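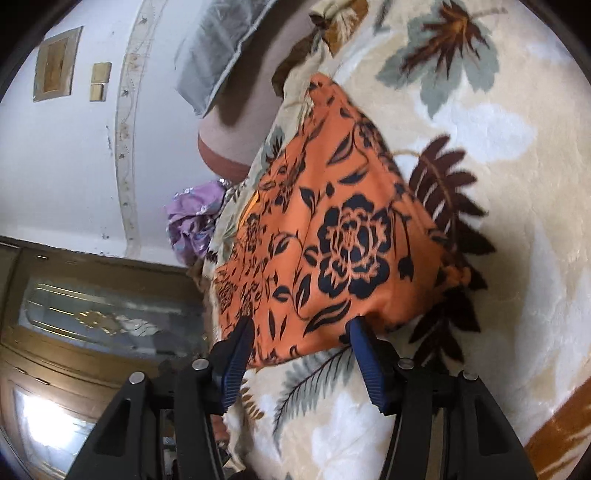
Villads Skov wrote in after my last report to say that he has never managed to fold a printed scarf so that the flower ends up where he wants it, and could I please ask somebody at the fair how it is done. Well, Villads, I did ask, and I came home with rather more of an answer than either of us bargained for!

The autumn textile open house at Hesia was held on Friday, September 29, 2023, and I had been looking forward to it for weeks. They make up several rooms of the old building as bedrooms and let you wander in and handle everything, which suits me very well, as I can never tell a thing about cloth by looking at it on a hanger. I got there a little after opening, had a cup of tea in the yard (and a very good seeded bun) and then went straight upstairs.

The room I liked best had white walls and a tall strip of cream and gold moulding with tiny dotted flowers on it. The bed was covered with a cream plush blanket, all big leaves and ferns in browns and greys, and on top of it lay the piece I had come for, an orange cloth with large black roses. I would never have put those two together. At home I would have fretted about one pattern fighting the other, but the orange is so warm and the blanket so milky that they get on beautifully. There was a lavender fabric bunched up next to it too, with silver sparkle in it, which my granddaughter would have had out of the door in a moment.

The folding lesson was given by a cheerful woman from Kurup, and I wrote it down on the back of my ticket. Lay the cloth face down with one corner pointing away from you. Find the flower you want to show with your fingers and keep a hand on it. Bring the sides in over it, then the bottom, then turn the whole thing over and there is your rose, more or less in the middle. Mine took four goes. She advised practising on a bed instead of a table, as the nap of a blanket holds the cloth still while you fuss with it, and I can report that she is right.

Downstairs, Skutier had the cushions and bolsters, and the queue for the remnant baskets went right round the stairs. I bought two lengths of grey sheer for the landing window and paid seven pounds for the pair, which pleased me no end. The Emov stand had already packed up by the time I reached it, so their quilts will have to wait until next year.

Wear flat shoes if you go, and take a bag with a wide bottom.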